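Second Progress Report: Toilet Replacement and Water Savings in Low-Income Rental Housing

Submitted by the Kenden Housing Trust to the Haltari Fund
Sep 13, 2019

1. Purpose of this report

This report covers the second period of the grant awarded to the Kenden Housing Trust for the replacement of older toilets and leaking supply fittings in rental homes. It follows the headings set out in the grant agreement. Financial statements are sent separately under the usual arrangement.

2. Work completed

The grant agreement calls for 358 toilets to be replaced across the three properties in the program. At the close of the period, 305 had been installed, inspected and signed off. The remaining 53 are all in the Gulyás Street building, where the main shutoff valves on two risers could not be closed fully and had to be replaced before any work could begin in the apartments. The valves were not part of the original scope. The Trust paid for them from its own maintenance budget and makes no claim against the grant for that cost.

All new units are dual-flush models. Installers also replaced the supply line and the floor seal in each bathroom, and reset loose floor tile where the old base had been bolted through it. In a number of apartments the flange was found to be corroded and was replaced at the same visit. This added time on site, and the installation schedule for the older wing slipped into July as a result.

3. Water use

Readings are taken from the building meters on the first working day of each month. Before the program, the two finished buildings together used 3638 units of water in the comparison quarter. In the same quarter this year they used 3008 units, a drop of 630. The Trust believes most of this change comes from the new toilets and from the repair of silent leaks found during the visits, but the meters do not separate toilet use from other use, and occupancy was slightly lower this year than last. We would ask the Fund to read the figure with that in mind until a full year of readings is available.

No result is reported for Gulyás Street. A baseline has been recorded and will be used once the work there is finished.

4. Tenant contact

Each household received written notice one week before its visit and a second notice the day before. Notices were revised after the first period, when several tenants told us that the earlier version did not make clear how long the water would be off. The new version gives a start time and an end time – and a telephone number that is answered during the whole of that window.

Missed appointments fell after this change. Where no adult was at home, the visit was moved to a Saturday and no fee was charged.

The most frequent comment from tenants concerned the flush button. Some older residents found the two halves hard to tell apart, and others held both down every time out of habit. A one-page guide with large print is now left in every bathroom, and the same page has been posted in the laundry rooms. It covers the half flush and the full flush, the shutoff valve, and routine cleaning with a brush and a mild cleaner. Tank tablets are discouraged because they wear out the seals.

5. Records

Job records were moved from paper to the Dodex system early in the period. Entry of the older paper sheets took longer than planned, and 17 sheets had to be checked again against the supplier's delivery notes. This is now complete. Every installed unit can be traced by apartment, date and installer.

6. Risks and changes

The main risk is the condition of the piping at Gulyás Street. If a third riser needs work, the final installations will move into the next period. The Trust does not expect to ask for more money, but may ask for a short extension of the end date. A written request would be made in advance.

One change of supplier was made for floor seals, with the Fund's prior approval. The price per piece is unchanged.

7. Plan for the next period

The Trust will complete the remaining installations, carry out follow-up visits to a sample of apartments in each building, and begin the twelve-month comparison of meter readings. A draft of the final report outline will be shared with the Fund for comment.

Attachment A. Photographs

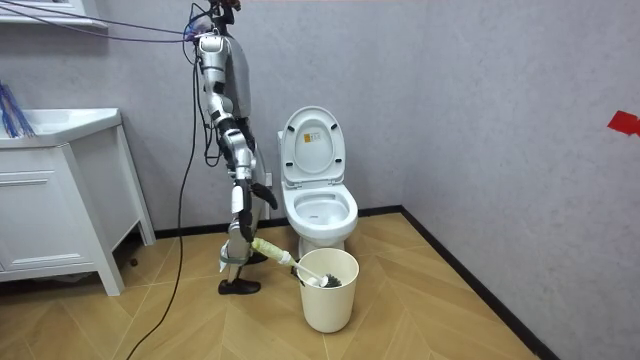
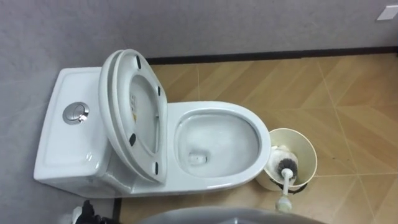

Bathroom with white toilet and tiled floor, two views.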